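Call for participants: residency for translators of short fiction, Furkham

The Rusnák House in Furkham invites translators of short fiction to apply for its autumn residency. We offer 3 places. Each stay has a length of four weeks and starts in September.

You can translate from any language into English, or from English into your own language. It is necessary that you have a text already chosen, and that the author or the publisher has given you permission in writing. We are happy to receive applications from persons who have not yet published a whole book. At least 2 translated stories must have appeared in a magazine or an anthology, also online ones.

What we give: a single room with desk, the use of the kitchen and library, a travel grant, and 118 pounds per week for food. The library holds 2709 volumes, mostly dictionaries and story collections in Central European languages. Please note that the house has many stairs and no lift. If this is a difficulty for you, write to us before applying and we will look for a room in the village. 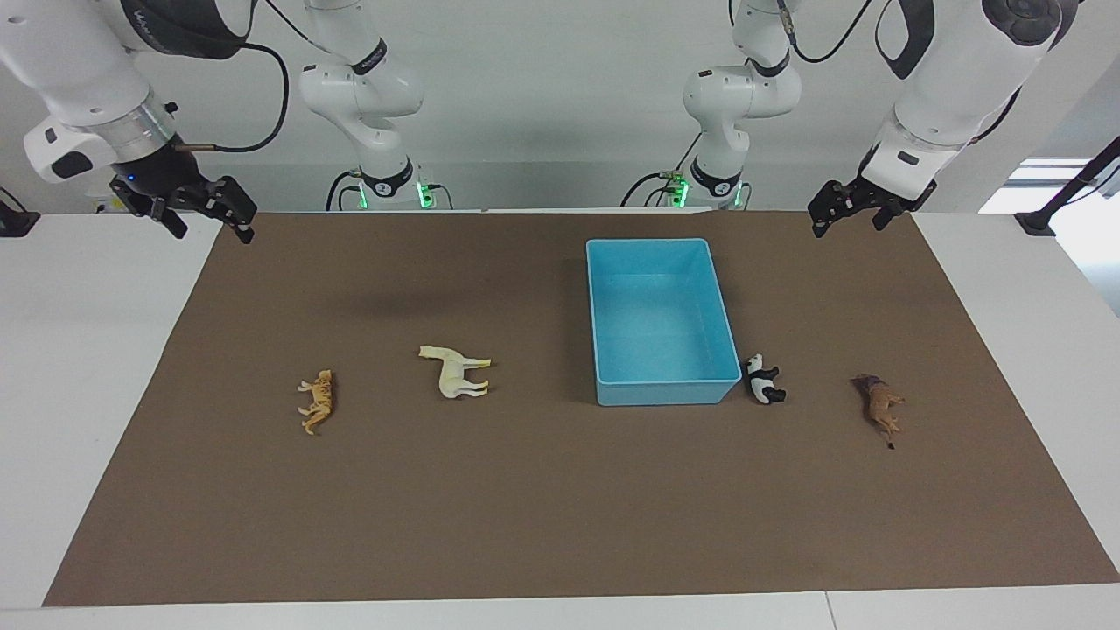

Photo: Drekier Picture Desk

What we ask: one public reading in English during your stay, of twenty minutes, and one afternoon with the pupils of the local school. The reading will be printed afterwards in our yearbook, which is published by Simside Press. You keep all rights to your translation.

To apply, send us in one file:
a letter of one page, in which you explain the text and why you wish to translate it
a sample of your translation, five pages at most, together with the original
a list of your publications
the months in which you can not come

We do not ask for letters of recommendation. Applications by post are also accepted, but we can not send them back. We answer to every applicant by e-mail, also when the answer is negative. Pets are unfortunately not possible. Partners may visit at the weekend, if you tell the office before.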